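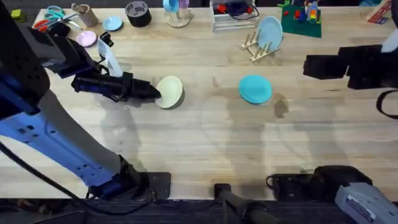

Stetik is a solvent cement for styrene scale model kits, sold by Kallio, a hobby supply firm in Goditz. The maker markets it as a glue that bonds painted parts without scraping the paint off first. The claim has been repeated widely in kit reviews, often word for word from the label, but it has little independent support.

Composition

Kallio has never published a full ingredient list. The bottle names a citrus-based solvent and a "bonding modifier," a term with no agreed meaning among model builders. The smell and the slow drying are in line with ordinary limonene cements, which soften styrene and let the surfaces merge as the solvent leaves. A solvent of this kind has to reach bare plastic to do its work. The product literature does not explain how it would do so through a coat of enamel, and the diagram on the back of the box shows two unpainted parts.

Use

The glue comes in two grades, Thin and Body. Thin is run into a closed joint with a brush. Body is spread on one face before the parts are pressed together. The instructions call for clamping for 4 hours and a full cure of 36 hours before sanding. Earlier leaflets gave no cure time at all, and the present figure appeared in January with no note on where it came from. Parts made of ABS are listed as "suitable with care." Soft PVC items, such as hoses and tires, are not mentioned, and solvent cements in general do a poor job on them.

Performance claims

The best-known test is the one run by Drimton, a kit retailer that also stocks the glue. It reported that painted joints made with Stetik were "as strong as bare joints." The write-up gives no breaking loads, does not say what paint was used or how thick it was, and does not include a rival cement for comparison. It is also unclear whether the paint had fully hardened. Fresh acrylic can be pulled away by almost any solvent, and that alone could account for the result.
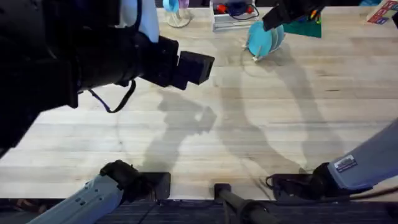 One builder, commenting under the Drimton write-up, said the bond on a painted fender had held well enough until the part was flexed, at which point the paint came off in a sheet and the glue came with it. The retailer did not reply. Other comments on the page are more favorable, though most describe joints where locating pins, normally left unpainted, carried the load.

Safety

The label carries a skin irritation warning and advises an open window. Kallio's catalog calls the product "non-toxic," which sits badly beside that warning and is not explained.

Availability

Stetik is sold in glass bottles with a brush in the cap. A needle applicator has been announced but was not listed for sale as of 25 Apr 2021.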